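Pronduta 600 Canister Filter - Owner's Guide

Section 4: First set-up and priming

Read this section through before you connect anything to the mains. The filter must stand below the water line of the aquarium, on a level surface, with the hoses running straight up to the rim. Any sag or loop in a hose will trap air.

Caution: Unplug the heater, the lights and every other appliance in the aquarium before you put your hands in the water.

4.1 Preparing the media

1. Release the clips and lift the motor head off the canister.
2. Take out the baskets and remove all the plastic bags from the media.
3. Rinse the ceramic rings and coarse foam under a cold tap until the water runs clear. Do not use soap.
4. Put the coarse foam in the bottom basket, the rings in the middle and the fine pad on top. 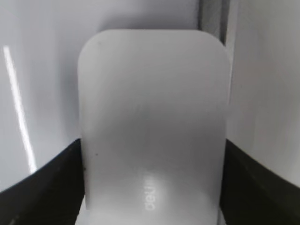

5. Wipe the sealing ring, check that it sits flat in its groove, and smear it lightly with silicone grease.
6. Refit the motor head and close the clips in opposite pairs.

Note: Carbon is supplied separately. Leave it out if you are treating the fish with medicine.

4.2 Connecting the hoses

1. Fix the intake and the spray bar at opposite ends of the tank.
2. Cut each hose to length with a sharp knife. Leave a little slack at the rim - you can trim it later.
3. Push the hoses fully on to the taps and tighten the collars by hand.
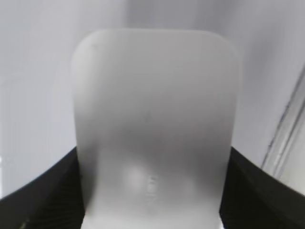 4. Form a drip loop in the mains cable so that its lowest point hangs below the socket.

4.3 Priming and starting

1. Open both taps.
2. Press the priming button slowly until water flows down the intake hose by itself.
3. Wait for the canister to fill and the bubbling to stop, then plug in.
4. Check the clips and collars for drips, and look again after an hour.

Caution: Never run the pump dry. If no water comes from the spray bar, unplug the filter at once and prime it again.
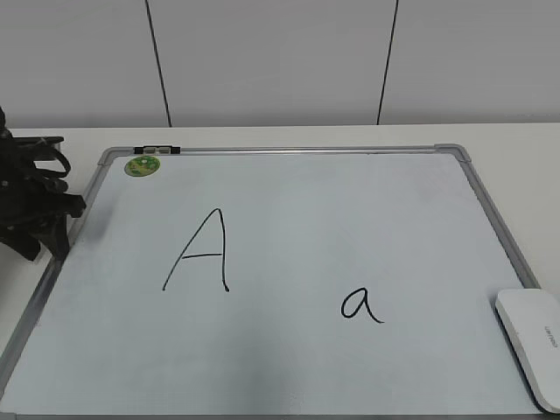
Some rattling is normal while trapped air works its way out. Tilt the canister gently from side to side to help it along. If the noise is still there the next day, check the impeller as described in Section 6.

Keep the water at 28 degrees C or below. In a new tank, add fish slowly and test for ammonia and nitrite as you go.

Spare seals and pads can be ordered from Bisgaard, Clultisside.

Guide revised March 30, 2022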